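Faith Mosoti: «Desconfío de los libros que se dejan leer de una sentada»

12 de junio de 2018

La autora de «Deák» publica una novela de notas al pie sin texto principal. Hablamos con ella en Mornis, con bastantes reservas por nuestra parte y algunas por la suya.

Conviene decirlo al principio: llegué a la entrevista sin estar convencido. La contracubierta de «Deák» promete «una experiencia que cambia para siempre la idea de novela», y he leído esa frase en demasiadas contracubiertas. El libro son 180 páginas de notas al pie que remiten a un texto ausente. La editorial, Judham, lo ha sacado en un papel tan fino que las notas de una cara se leen por detrás de las de la otra.

Mosoti no defiende la frase. «La escribió alguien del departamento comercial que, me consta, se quedó en el primer capítulo. Pedí que la quitaran en febrero y me contestaron que ya estaba en imprenta.» ¿Y lo estaba? «No lo sé. Dejé de preguntar.»

El libro parte de una situación sencilla. Un traductor del húngaro muere dejando sus anotaciones a una obra cuyo original se ha perdido. Su hermana las ordena como puede y en ese orden, discutible, las leemos. Hay páginas excelentes, sobre todo las de la infancia, y hay un tramo central en el que la idea se sostiene por terquedad. Se lo digo.

«Ese tramo lo reescribí 7 veces», responde. «Si sigue sin funcionar, me preocupa, pero no lo voy a arreglar ahora. También le diré que a mi editora le parece lo mejor del libro.» Le pregunto si la editora se lo ha dicho antes o después de firmar el contrato. Se ríe, aunque tarda un poco.

El truco y lo que hay detrás

La objeción evidente es que la forma lo hace todo. Un lector paciente reconstruye la historia del traductor y descubre que, contada en línea recta, daría para un cuento de 20 hojas. Mosoti conoce el reproche y no le gusta.

«Cualquier novela resumida es una tontería. Un señor se equivoca de molinos. Lo que pasa es que a los libros convencionales no les exigimos que justifiquen los capítulos.» Es una respuesta hábil, y la ha dado antes, casi con las mismas palabras, en la revista Alent. Cuando se lo señalo, cambia de tono: «Es verdad que hubo una versión normal. Tenía unas 100 páginas y era mala. La hermana hablaba como un personaje de hermana.»

Esa versión la tiró. O eso cuenta; los escritores tiran muchas cosas en las entrevistas. Le pido que me enseñe al menos un párrafo y dice que no queda ninguno — luego admite que guarda una copia en casa de su madre.
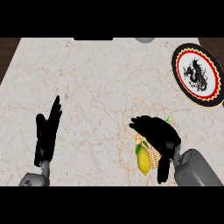
El dinero, los premios, lo siguiente

«Deák» ha vendido 1.913 ejemplares, una cifra que Judham llama éxito y que Mosoti llama «mis primos y los primos de mis primos». No vive de escribir. Corrige manuales técnicos y da un taller del que habla con poco entusiasmo. «La gente viene a que le diga que siga. Yo les digo que lean, y a la semana siguiente faltan dos.»

De los premios prefiere no hablar, y acto seguido habla un buen rato. Fue jurado una vez y no piensa repetir. No da nombres, de modo que la anécdota, larga y bastante maliciosa, se queda en nada y no la reproduzco.

Trabaja en otro libro, esta vez con texto arriba y sin notas abajo. ¿Una rectificación? «Un descanso. Quiero comprobar si sé hacer que alguien entre en una habitación y se siente.» Le pregunto si ya lo ha conseguido. «Ha entrado», dice. «Todavía está de pie.»

Releí el tramo central en el tren de vuelta. Sigue pareciéndome demasiado largo. Subrayé, eso sí, tres notas que la primera vez se me habían escapado, y una de ellas, la del paraguas de la hermana, es mejor que muchas novelas enteras de este año.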